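Come fly houses with me (drone pilot and listings shooter, part-time to start)

Hi, I'm Damian Schnyder, and I run Flakitz, a small outfit that does aerial photos, video and floor plans for real estate agents. I've been doing this long enough to have lost one drone in a lake and another to a very determined magpie, and I'm now at the point where I can't be on every roofline myself. So I'm looking for two pilots to start in June.

Most of our work is ordinary family homes. You turn up, say hello to the agent or the owner, check the airspace one more time, fly for a bit, then go inside and shoot the rooms. The rest is acreage, a few marinas, and the new townhouse project out at Vesadport, which we're following from bare dirt to handover. That one is my favourite colour of chaos — cranes, trucks, three site managers with three different opinions on where you can stand — and whoever takes it on will get to know the place very well.

Last year we delivered 2,627 finished stills, and I edited far too many of them at the kitchen table at 11 p.m. I'd like to share that part around too, so you'll be colour-correcting your own jobs. We use a program called Mesitard for the scheduling and the file delivery. It's clunky, I'll admit, but you'll have the hang of it after a morning and I'm happy to sit with you while you swear at it.

What I need from you:

A current licence or certificate for the kind of flying we do, and the habit of carrying it with you.
Some logged hours. I'd like to see 40 or more, but if you've got fewer and you fly carefully, write to me anyway.
Your own car. We supply the drones, the batteries and the interior camera kit.
A decent eye indoors. I can teach you our angles, but I can't teach you to notice the crooked lampshade.
Manners! You'll be in people's homes, often in the middle of a stressful month for them.

The indoor half of the job surprises people, so I want to be upfront about it. Agents book us for the sky shots and then judge us on the kitchen. You'll straighten towels, hide the dish soap, close the toilet lids and wipe fingerprints off things. If that sounds beneath you, we won't get along. If you're the kind of person who can't walk past a messy bench without fixing it, please, please apply.

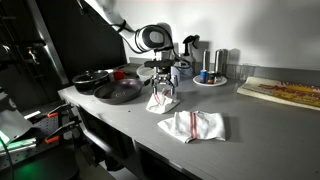

White cloths on a long grey countertop, both with red stripes.

Now the money and the hours. You'd be paid per job with a travel allowance on top, and the editing is paid as well (I've worked for people who treated it as a hobby, and I didn't enjoy it). Expect mornings and late afternoons, when the light is kind. Wind and rain will mess with your week. If a shoot gets called off on the day, you still get a call-out fee, and I make the decision to cancel together with you. No agent gets to talk a pilot of mine into flying in a gale, no matter how soon the open house is.

You'll spend your first 2 weeks riding along with me. I'll do the flying, then you'll do the flying, then I'll sit in the car and pretend to read. After that you'll have your own area and your own agents, and they'll ring you directly.

I'm also putting $2,000 a year toward training for each pilot. Night flying, mapping, thermal, whatever you like, as long as you can tell me with a straight face that it's related. Our last pilot, Bühler, used hers on a surveying course and liked it so much she left us for a survey firm. I'm still a bit sad, but she'd be the first to tell you it's a good place to work.

To apply, send me a short note about yourself, a copy of your certificate, and a link to five photos you're proud of. At least one should be taken indoors. Skip the showreel with the thumping music — I'd much rather see one plain, level shot of a bungalow. Tell me as well about a time you decided not to fly, and what you said to the client.

Use the contact form on the Flakitz site and put "Pilot" in the subject line so it doesn't get buried under roof quotes. I read everything myself and I'll write back either way, though it might take me a few days if the weather's good.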